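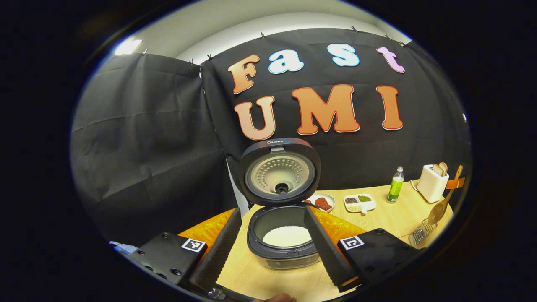 The first bag of rice Jarmila Hrubý bought for the Trillmont lunch club weighed 12 kilos, and she cooked most of it badly. She had run kitchens before, but always with potatoes. "I boiled it like pasta and drained it in a colander," she says. "It was edible. People were polite."

That was five years ago. The club now feeds pensioners, shift workers and anyone else who turns up at the old library on Petau Street, and rice is on the menu at every sitting. It is cheap, it keeps, and almost everyone who comes through the door grew up with some version of it. The trouble is that they all grew up with a different one.

Songül Aydoğan, who cooks alongside Hrubý, learned pilav from her grandmother. The rice is soaked in warm salted water, rinsed until the water runs clear, then turned in butter with a handful of toasted orzo before any stock goes in. When it is done, a clean tea towel goes over the pan and the lid goes on top of the towel. It stands like that for as long as the cook can bear to leave it. Aydoğan will not have it stirred. "You open it with the edge of a spoon," she says, "from the side."

Obed Akpalu does nearly everything the other way round. His jollof starts with tomatoes, peppers and onions fried down until the oil comes up, and the rice goes in to steam on top of that, with foil pressed over the pot. He wants the bottom to catch a little. He and Aydoğan shared a hob for most of one winter and disagreed about the lid, the heat and the type of rice, and the club's regulars learned to ask who was cooking before they chose a seat near the hatch.

Neither of them used an electric cooker at home. Akpalu's sister had one and he regarded it as a way of keeping rice warm. What changed his mind was numbers. On a busy day the kitchen has to put out plain rice for a whole room while two other dishes are finished, and there are four burners. A cooker needs a socket and a bit of worktop, and it can be left alone.

The way it works is simple. In the basic sort, a thermostat sits under the inner pot. While there is free water in the pot the temperature at the base stays close to boiling point. Once the rice has taken up the water the temperature starts to climb, and the thermostat trips the switch from cook to warm. There is no timer involved, so the same machine can deal with one cup or a full pot. Dearer models adjust the heat as they go and add settings for brown rice and porridge.

The club's accounts list 2,760 meals served last year, and Hrubý reckons rice was part of most of them. She buys it from Öztürkmen, a wholesaler behind the railway station, where Kadir Ekinci has worked the counter since he left school. He stocks more kinds than she has shelf space for. Basmati goes fastest. Baldo sells to Turkish families, who buy it in big bags before holidays. Camus, the café across the road, takes short-grain for puddings and nothing else.

Ekinci's advice to customers is mostly about washing. "They ask me which brand is not sticky," he says. "I ask them, do you wash it?" He tells them to use a bowl, swirl the grains with an open hand and change the water three or four times. For basmati he adds a soak of 30 minutes, and a little less water in the pot afterwards. He does not wash pudding rice, where the starch is wanted.

Leftovers are the part that worries Benedikt Janssen, who trains kitchen staff in food hygiene and visits the club each June. Uncooked rice can carry spores of a bacterium, Bacillus cereus, that survive boiling. If cooked rice sits at room temperature the spores can grow and produce a toxin, and reheating will not reliably get rid of it. Janssen tells kitchens to spread spare rice on a shallow tray, get it cold within the hour and eat it by the next day. A warm setting is fine if it really does keep the rice properly hot — he carries a probe thermometer and checks.

At the club there is rarely much left to cool. What there is goes to Akpalu, who fries it the next morning with egg and spring onion for whoever has come in to set out the tables. Aydoğan eats it with yoghurt. Hrubý still likes it best the way her mother made it, baked with milk and cherries, and has put that on the menu for the second week of the month.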